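Saturday 7th December

Wardrobe day. I said I'd do it in October, then I said I'd do it when the clocks changed, and then Nasrin Amini rang on Thursday to ask whether I'd got anything blue she could borrow for her cousin's do and I couldn't even tell her, so that was that. Up at nine, kettle on, everything off the rail and onto the bed before I could talk myself out of it.

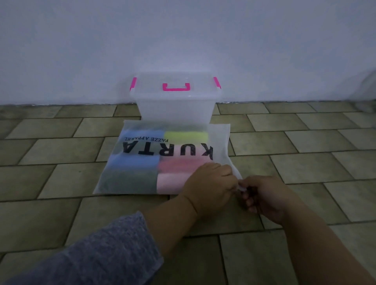

I'd forgotten how many kurtas I own. The everyday ones are easy enough, they live on the hooks behind the door and get worn to death, but the good ones have been migrating all over the flat for two years. One was in the suitcase from the Leicester trip. One was in with the towels! I've decided all the folded ones are going in proper bags from now on, the frosted sort with KURTA across the front in great big letters, so even I can't put pillowcases in them by mistake. Six to a bag, two piles of three, done on the floor because the bed was buried by then. The tiles are murder on the knees and I ended up kneeling on a cushion from the settee.

The blues went in together, one a bit lighter than the other, with the dark green underneath. I do love that green. I wore it to the Mohammadi wedding and spilt dal on it before the speeches, and it still came up lovely with a bit of washing-up liquid and a lot of swearing. Nasrin can have either of the blues. I'd guess the sky one, she always goes for the lighter colour and then moans that it shows everything.

The clear box with the pink handle is for scarves, or that's the plan. I like the clips on it, they go down with a good firm snap, and I can see what's inside without unpacking the lot. Mum says scarves should be rolled and I say folded, and we had twenty minutes on the phone over it this morning while my tea went cold. She also wants her brown shawl back, which I have not got. (I have got it. It's in the hall cupboard. I'll take it round tomorrow and say it was in the car.)

Stopped for lunch at one – cheese on toast, and the last of the lime pickle scraped out of the jar. Then I lost a good hour to a carrier bag full of old receipts, including one from Altis for a coat I took back, and a birthday card from Auntie with the tenner still in it. Best find of the day.

Charity pile is by the front door. Two pairs of jeans I'm never getting into again, the itchy jumper, and that awful mustard top. I put the mustard top in, took it out, put it in again. It's in. If I'm still thinking about it in February I'll admit I was wrong.

Still to do: the top shelf, the drawer that sticks, and the shoes, which I'm not even going to look at tonight. Need more of those bags as well, and some lavender for the moths. Back aches, hands smell of dust, bed has finally got room for a person in it. Texted Nasrin to say come Monday after work and bring crisps. She's sent back a thumbs up and asked if I've got earrings to match.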